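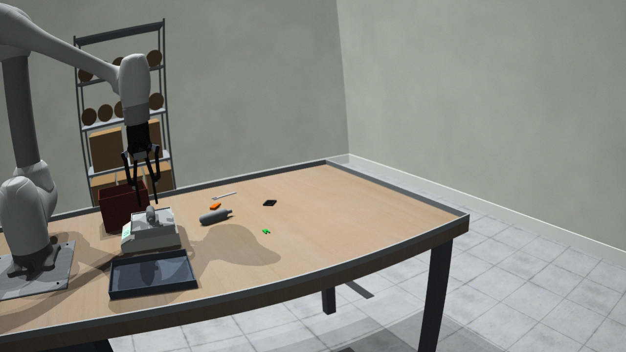

## Recording your first batch of weighing runs in Lirnby

So you have Lirnby installed, the arm loads without complaint, and you'd like to collect some examples for your learner to copy. Good! This part takes patience more than skill, so pour yourself something nice and settle in. We'll use the weighing task, where the arm has to deal with bottles, a scale and a red box, because it's the one I learned on and I'm still fond of it.

### Set up the task

1. Open the Mellov bench and choose the weighing task from the list.
2. Set the number of runs to 30. You'll want 2,000 in the end, but please don't start there - I did, and had to throw out nearly all of them over one bad setting.
3. Turn on "shuffle objects" so the small things on the table land somewhere new each time. A learner that only ever sees one layout will memorize it.
4. Save both views, the room view and the wrist view, along with the joint positions and the gripper opening.

### Drive the arm

Start a run and bring the gripper down slowly with the fingers open. Go easy on the last stretch, and let the arm come to rest for a moment before you close on anything. Those little pauses make it much simpler to split the run into stages later. If you fumble a grasp and recover nicely, keep the run and tag it "recovered" (my learner got a lot better once I stopped deleting those).

Keep an eye on the wrist view as you work. You want the bottle between the two fingers with room on both sides, and the green display in sight so the reading gets saved too.
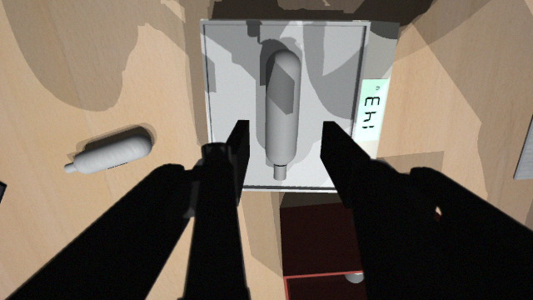 *Wrist view: fingers open on either side of the large bottle, scale reading 143.*

### Check before you record more

Play back a handful of runs at double speed and look for jumps, frozen views or missing readings. Run 61 of my first good batch had a frozen wrist view all the way through, and I only caught it after a whole night of training - so do look!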